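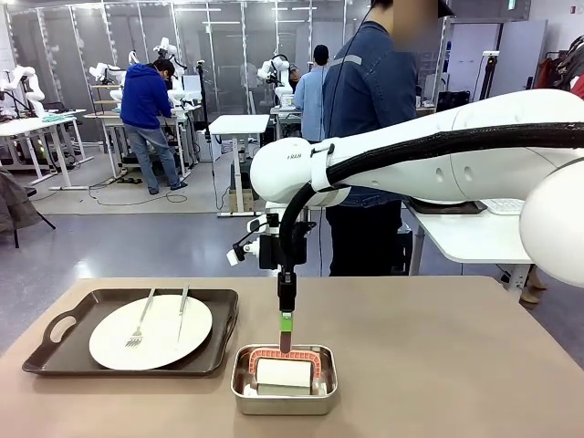 Why show the arm a job by hand when you could just program it?

Programming works well when everything sits in the same spot each time. Washing up doesn't. A person who has done the job all their life can show it in a minute and a half, and the pushing and turning they do without thinking ends up in the recording, where a programmer would have had to guess at it.

Start with that one, gets asked every time. Then name, Heletach, what we do, keep it to a minute. Thank Tove Grímsdóttir for the slot. Talk given 2020-06-27, slides go up after, don't read out the link.

Slide 2. Two ways of showing

By hand: take hold of the arm, push it through the job, joints go slack and it remembers where it went. Good for slow things. Opening a drawer. Good for teaching new people as well, they stop being scared of it quite fast.

Trouble is your own hands are in the way. Also you push harder than you think. With a scrubbing job the arm can't tell your push from the push of the brush on the thing. This was our February mess, say it plainly, most of that month's hand-shown runs were no use to us. Mention Poseck (the old rig) only if someone from there is in the room.

By remote: you hold the controls, the arm follows. Hands nowhere near the tray. Forces are cleaner. Slower to learn, and you lose the feel, biggest complaint from everyone.

Slide 3. Why a brush

Long bit, don't rush it.

Gripping a cup is two questions, where is it, how hard do I squeeze. Brush is worse. The gripper holds the handle but the work happens at the other end. Everything that matters is a hand's length away from anything the arm can feel directly. Tip it a bit and you've missed.

So: brush with the red frame, thin handle, green band on it, steel tray. Handle is thin, it wants to twist in the fingers. Show the twist with a pen, hold it up, do it properly this time, back row couldn't see at Wasau.

Esben Eyvindsson's rule, worth quoting: "If it slips, keep going and fix it." Recordings where nothing goes wrong teach the arm nothing about what to do when something does. We used to bin the slips. Stopped doing that. Much better since.

Pause here. Water.

Slide 4. What a good showing looks like

- start from a different place each time, even only slightly
- one idea per recording. don't pick up the brush AND tidy the fork
- same person shouldn't do all of them, habits creep in
- no dithering in mid air. if you need to think, think before you press record
- let go cleanly at the end, half our early ones finish with the operator wandering off

Target is 50 good ones before we train anything. Cap of 90 seconds each. Over that, split the job in two. People moan about the cap. It stays. 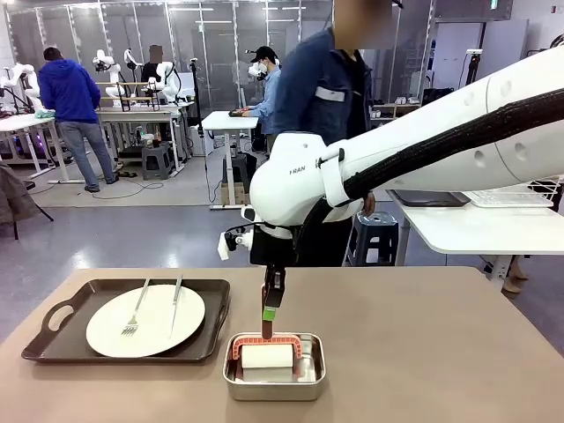
How do you decide that a recording is good enough to keep?

Somebody other than the operator watches it back at normal speed and says what the job was. If they can tell, and the arm stayed within its limits the whole way through, it's kept. Slips and second tries are fine. Long waits are trimmed out, and anything where the operator changed their mind halfway is thrown away.

(If they push on this: yes it's a judgement call, no we haven't got a score for it, we tried one and it kept favouring the fast operators.)

Slide 5. The table

People laugh at the place setting. Plate, fork and knife on the dark tray, beside the steel one. Let them laugh, then move on to layout.

Point to make: operators reach differently once there is something next to them they could knock. You get wider, more careful paths. That's the sort of path we'd want in a kitchen. A bare table gives you bare table habits and you find out later, expensively.

Same with people going about the room. Real rooms have people in.

DON'T get drawn into safety standards here, Tove has the session after.

Slide 6. What operators told us

Best slide, most skipped. Read these out:

"I hold my breath on the last bit."
"Wrist view is better than my own eyes for the tip, worse for everything else."
"After 6 in a row I get sloppy."

The last one changed how we work. Short goes, swap over, come back. We'd been sitting people down for a whole morning and wondering why the afternoon data was rubish.

On the wrist view: have both up. Wrist for the tip, wide view for where your elbow's going. New people stare at one and forget the other. Tell them out loud.

Slide 7. Still stuck on

Feel. Buzz in the handle helps a bit, doesn't tell you which way the brush is bending.

Left handers. Our controls are set up for right, Rankin job is meant to sort it, no date, don't promise one.

Twisting handle, see slide 3. Fatter handle would fix it, but then we're teaching the arm a brush that isn't in anyone's cupboard. Ask the room, someone may have a better idea. Write thier answers down this time!!

If short of time drop slide 5, keep 6.

Leave the contact slide up while packing away. Adapter goes back to the front desk.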